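3.2 Small electric pots in the shared kitchens

The second group of objects in our inventory is the small electric cooking pots. By this we mean a vessel which makes its own heat, stands on a table or a worktop, and can be used without any stove. In Hemham and in Boloreck such pots are found in almost every kitchen we entered, and in many rooms which are not kitchens at all. People keep them on desks, on a window shelf, or on top of a low fridge in the corridor. The residents do not have one common name for them. Some say "the rice pot", also when they have not cooked rice in it for many months, and others say only "my electric one". In this paper we use the term electric pot for all of them and we do not divide them by maker.

Our interest in these pots began with a practical question. In the pilot stage, which was done in March, we asked residents of Hemham to tell us what they had eaten the evening before and in which vessel it was made. We expected the frying pan to be named most often, as it was in the earlier study at Elmont by our own team. Instead the answers returned again and again to the electric pot, and to a kind of meal which the residents themselves did not count as cooking. Boiled eggs, noodles, a sweet potato, one ear of corn. When we asked "Did you cook yesterday?", several persons answered no, and a few minutes later they described how they had boiled something and eaten it with salt at the table. The question was therefore changed before the main stage. In the new form we ask "Did you make anything warm?", and this wording gave fuller answers.

For the main stage we visited 30 households, of which 8 were single rooms with use of a shared kitchen. The visits were made after six in the evening, when most residents are at home and the first meal preparations can be followed. Each visit lasted up to 50 minutes. The resident was asked to prepare whatever he or she had planned for that evening and to speak about it freely. We did not bring any food and we did not propose any recipe. Notes were written by hand during the visit and typed the next morning by the same person, so that abbreviations would not be misread.

One thing which we noted in all the visits is how the table is arranged before the heating begins. We call this the laying-out. It is short, and most residents do it without speaking, but it has a quite stable form. The pot comes first and is put where the cable can reach the socket. The lid is taken off and must be put somewhere. The food is placed beside the pot, on the side of the stronger hand, and only after this comes the water. Figure 4 gives the simplest form of the laying-out, with one vessel and one thing to be boiled.

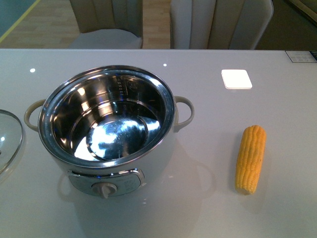 Figure 4. Laying-out for a one-item meal: open electric pot with steel inner pot, glass lid at the left, husked ear of corn at the right.

Three features in Figure 4 need a comment, as they return in the later sections. The first is the relation between the size of the pot and the size of the food. An ear of corn is long and stiff, and a small round pot is not made for it. The residents know several answers to this problem. The most common is to break the ear in two by hand before it goes in the water. Others cut it with a knife, but this was considered hard work, and two residents told us that they had once damaged a knife in this way. A third answer is to let the ear stand at a slant and turn it once, so that both ends get their time under the water. We saw this last method only in Boloreck. It was explained to us with some pride, as a thing learned from an aunt.

The second feature is the scale on the wall of the inner pot. Many electric pots have such water-level markings, and the instruction papers speak about them at length, mostly in connection with rice or porridge. For corn they have no direct meaning. Still, the residents use them. "I fill to the second line, and then I see," said one person in Hemham, and similar phrases appear in our notes many times. The line is treated as a starting point which can be remembered and repeated, and the final correction is done by eye when the food is already in. When we asked what the second line stands for in litres or in cups, hardly any resident could answer, and they did not feel that this was a lack. We find this important for the discussion of kitchen measures in Section 5. A mark can be useful in daily life also when its official meaning is forgotten.

The third feature is the place of the lid. A glass lid with a metal rim is light, but it is round and smooth, and it takes a large part of a small table. In the shared kitchens, where the worktop is divided between several persons, the lid was frequently a cause of small disagreements. It is put on a neighbour's part of the worktop, it is left on top of a plate which somebody needs, or it makes a wet ring on a paper. Residents of single rooms had fewer complaints, but they also have a fixed place for the lid, and it is nearly always on the side opposite to the food. We think that this is a matter of free passage for the hand. The food travels from one side, and the lid waits on the other side until the moment when both are needed above the pot — first the food, then the lid.

The control of the pot deserves a few words as well. The pots in our inventory have either buttons or a turning knob on the front. We asked the residents which they prefer, and the turning knob was preferred by the older ones and also, to our surprise, by the students. The reasons were not the same. The older residents said that a knob can be understood with the fingers, without glasses. The students said that it is quicker, and that a pot with a knob can be lent to another person without any explanation. The printed words next to the knob seemed to play a small role. In some older pots they are already rubbed away by cleaning, and the owner had not noticed this until our visit.

Concerning the corn itself, we should add something about the season and the form in which it is bought. In the market at Csonka, which serves both places, corn is sold in the husk in late summer, and in the rest of the year it comes mostly without the husk and packed. The residents who buy it in the husk remove the husk as a separate job, over the bin or over a newspaper, and before the pot is taken out. The threads are the part which people dislike. They stick to the fingers and to the table, and for this reason the cleaning of the ear is kept away from the laying-out. In none of the visits did we see husk and pot on the table together. One older resident kept a few inner leaves of the husk to put in the water for taste, but she kept them in a bowl in the sink.

The time of boiling differed more than we had expected. The shortest time given to us was 3 minutes, counted from the moment when the water is at a full boil, and the longest was longer than our whole visit, so that we had to leave before the meal was ready. Those with the short time like the kernels firm and eat the corn immediately. Those with the long time often start the pot and go to do another thing, for example a telephone call or the ironing. Here the electric pot has a clear advantage in the opinion of its users. With a pot on the stove they would stay in the kitchen. With an electric pot in their own room they feel that they are near enough, even when they are occupied with something else.

It must be said that our material has limits. The residents knew at what time we would come, and it is possible that some of them cleaned the table more than on a usual evening. Snežana Pavlović, who made most of the visits in Boloreck, noted that in some rooms the table looked freshly wiped and that the owner apologised anyway. We therefore do not draw any conclusion about tidiness. The order of the laying-out is another matter. It was seen also in the visits where the table was full of letters, medicine and school books, and where the resident only pushed these things back with the forearm to make a free place for the pot.

In the next section we turn to the meals with two and more items, where the laying-out becomes longer and where the question of which food goes first into the water must be decided.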